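Unit 6: Comparing Grippers Without Fooling Yourself

Instructor: Rafail Stamatopoulos. Bring your lab notebook, a pen that works, and low expectations.

Last time we covered what a data sheet says about a gripper. Today is about what the gripper says back. You will be running the Kwok fingers against the Unley fingers on the two-arm bench at Brimulcombe, same objects, same controller, same person pressing go. If you change two things at once you'll get a very interesting result and no idea what it means. Every group does this once. Please do it in week one and get it over with.

Terms you need before lab:

Trial: one attempt at one object from one starting pose. A second grab after a miss is a second trial. I know how badly you want it to be the same one.

Success: object lifted clear of the surface, held for the full hold time, released where you said it would go. "It was close" goes in the comments column.

Reset: putting everything back before the next trial. Dull, and the cause of most bad data in this course.

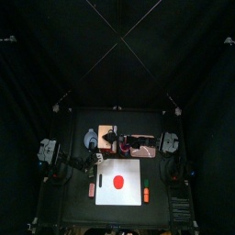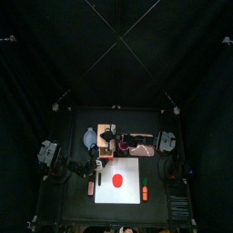 Write your reset sheet before you write any code. It should say where each object goes, which way up and which way round, clearly enough that a tired stranger could follow it. Start with the white board in the middle of the table and place everything else relative to it. The red spot on it makes a decent target for your place trials, so measure your release error from its center and quit arguing about where you were aiming. The pink block to the left of the board stands upright, and upright has to be in your sheet, as lying down it's a different problem with a different answer. The same goes for the orange piece on the right: record which way the green end points. Then do the back row, the wooden box included, even if your group never plans to touch it. An arm that has to reach past a box takes a different path from one that doesn't.

Last December the Clitomden group ran 368 trials and reported a big win for the Unley fingers. It was a lovely chart. Then they read their own log and found they had thrown out 127 trials as "bad starts," nearly all of them misses, nearly all of them Unley. You may throw out a trial only for a reason you wrote down before you began.

How many trials? For this lab, 100 per gripper, split evenly between the left and right arms. Swap grippers halfway through the session so that neither one gets all of your fresh attention. One group tried to get by with 21 and wrote four pages on what it proved. I enjoyed the four pages.

To hand in:
Reset sheet, one page
Raw log, every trial, including the embarrassing ones
A table of successes by gripper, arm and object
One paragraph on which gripper you would buy, and what result would change your mind

Reading for next time: the chapter on camera placement, up to the part where the math starts. We'll do the math together and suffer equally.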